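Repointing an old brick wall: lime or cement?

costigan_mill
Looking for opinions before I buy materials. The side wall of my place is red brick, and the mortar is sandy enough in spots that I can rake it out with a key. One mason wants to do the whole thing in bagged cement mortar. Another says lime only and quoted me close to double. House is in Zolen, so we get hard freezes from November on. Is the lime thing real or is it a way to charge more?

tuckpoint256
It's real if the brick is soft. Old brick takes on water and has to give it up again through the joints. Put hard mortar in there and the water leaves through the brick face, and come spring you have flakes on the ground. How old is the house?

costigan_mill
Older than the county records, which start after a courthouse fire. The wall has been patched before, I just don't know with what.
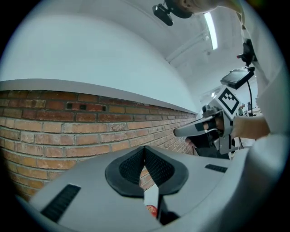 flatjack
I'd want to know what's in the joints now before spending anything. Pull a lump from a spot that looks original and drop it in white vinegar. If it fizzes and falls to sand, you likely have lime. Cement will fizz some too, so look at what's left over.

Etotitz
Going to disagree with the lime crowd a little. I did my garage in plain Type N and it has been through plenty of winters with no spalling. People online talk like any cement at all will bring the house down.

tuckpoint256
A garage isn't heated, so you don't have the same moisture moving out through the wall. And if your brick is newer it's a lot harder. Type N over hard brick is fine, I never said otherwise.

Etotitz
Fair on the heat. The brick is old though, salvage from the Sotulcombe school when they tore it down. I bought 1,000 of them and used nearly all.

flatjack
Salvage is a mixed bag. You get face brick and the softer backup brick on the same pallet.

costigan_mill
Did the vinegar test this morning. Mostly sand left, some small white lumps. The patched part barely did anything and I had to use a chisel to get a piece off.

tuckpoint256
White lumps are a good sign for lime. I'd go with NHL 3.5 or lime putty, and keep the patched part out of it unless the brick next to it is failing. You can do more damage grinding out hard mortar than leaving it — I've seen edges chewed up badly that way.

costigan_mill
What about timing? It's already September.

flatjack
Too late for a whole wall, in my opinion. Lime needs weeks above freezing to cure. Do the worst 3 courses now under damp burlap and leave the rest for May.

Etotitz
Or do it in Type O and be finished by October. Just saying.

costigan_mill
Going to call the lime guy and ask if he'll split the job. Will post what he says.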